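The Second Life of a Winter Jacket

Gidell takes in clothes all year, but the heavy coats come after the first frost, when closets in Zorkthorpe get turned out in a hurry. The repair shop handled 2,146 garments last year, and 350 of them were jackets.

Most arrive with the same complaints. Linings split at the armhole. Pockets wear through. Cuffs go first on anything with knitted ribbing, and a pale cuff shows every cup of coffee.
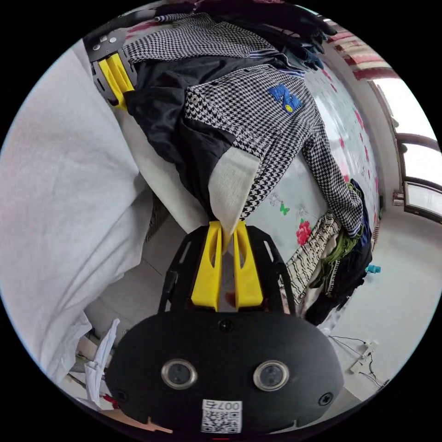 A houndstooth jacket with a black lining, striped trim and a blue embroidered patch.

Sorting is done by hand on any flat surface that is free. Each jacket is opened out so the lining can be checked along with the shell, then the sleeves are pulled straight and the cuffs stretched and let go. Ribbing that springs back stays. Ribbing that hangs loose is replaced, a job that costs $15 a pair, or $20 if the color has to be matched.

Patches are left alone unless the owner asks. Taking one off usually leaves a ring of needle holes – and on a checked fabric a darn is hard to line up with the pattern.

Finished jackets go back to their owners or onto the rail at Gakomico, the secondhand store next door. Coats left over in June are stored in cotton bags until fall.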